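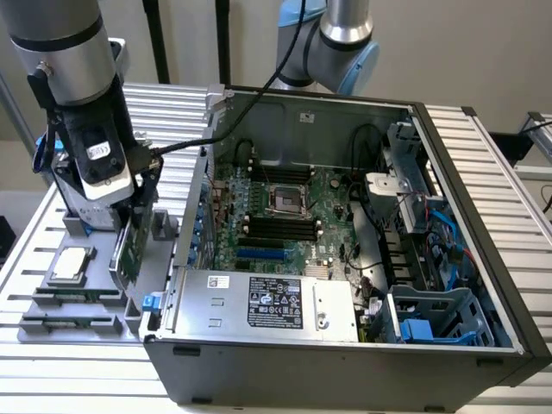 The Skitora T4 is a slide-on dust filter kit for mid-size desktop computer towers. It is intended for rooms where fine dust is carried in by foot traffic, open windows or nearby cutting work. Dust collects first on intake grilles, then on cooling fins, and last on the cards and connectors inside. Fitting is easiest with the tower open and lying on its side on a work table, which leaves both hands free and keeps loose screws from falling into the lower compartment. Expansion cards may stay in their slots during fitting. If a card has to come out for cleaning, hold it by its bracket edge and set it in a tray.

Kit contents

Front filter panel, fine mesh
Bottom filter panel, coarse mesh
Rear edge seal, self-adhesive strip
Slot covers
Screws and washers
Printed fitting sheet

Filter media

Both panels use woven polyester mesh bonded to a flexible frame. The front panel has the finer weave and does most of the work. The bottom panel is coarser, so that a power supply fan drawing from below is not starved of air. The mesh is washable in cold or lukewarm water with a drop of dish soap. Do not use a dishwasher, solvent or compressed air above hand-pump pressure. Let the panel dry fully before refitting.

Expected loss of airflow with a clean front panel is roughly 11 percent, measured at Nyanda's own bench with a single intake fan at full speed. A panel that has been left unwashed will do much worse. If fan noise rises and does not settle after startup, wash the panel before changing any fan settings.

Fitting

1. Shut down, unplug the power cord and wait for any lights on the board to go out.
2. Wipe the intake area with a dry cloth. Adhesive will not hold on a dusty surface.
3. Offer up the front panel without removing the backing. Trim along the printed line if it overhangs.
4. Remove the backing from the top edge only, press into place, then work downward.
5. Fit the slot covers in any unused openings at the rear.
6. Apply the edge seal last. Do not stretch it around corners.
7. Close the case and leave the adhesive to set overnight before moving the tower.

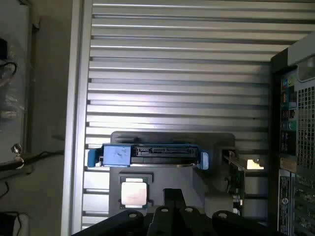

Drive bays need separate attention. Warm air leaves a bay slowly, and lint tends to settle on the connector side of a drive. The T4 does not seal individual bays and should not be used to do so. Where the drive sits in a caddy, take the caddy out complete and brush it from one end to the other. On a caddy with a blue plastic end cap and a black SATA connector strip along the middle, keep the brush dry and work across the small slots with light strokes. Check that no bristles are left behind.

Dimensions and ratings

Front panel width before trimming: 15 cm
Front panel height before trimming: 40 cm
Edge seal length: 102 cm
Frame color: black
Mesh color: dark gray
Indoor use only

Fit notes

The kit suits cases with a flat or slightly curved front. It does not suit glass fronts, hinged front doors or cases with the intake on the side panel. Owners of the Trumano slim case should order the T2 instead.

Replacement parts

Front panels, bottom panels and edge seals are sold singly by Vedport. Slot covers are sold in packs only. For trade orders or a cutting template for an unlisted case, write to Lwazi Ntuli at the Vedport parts desk and include the case model and the outside measurements of the intake opening. The desk is closed on Saturday.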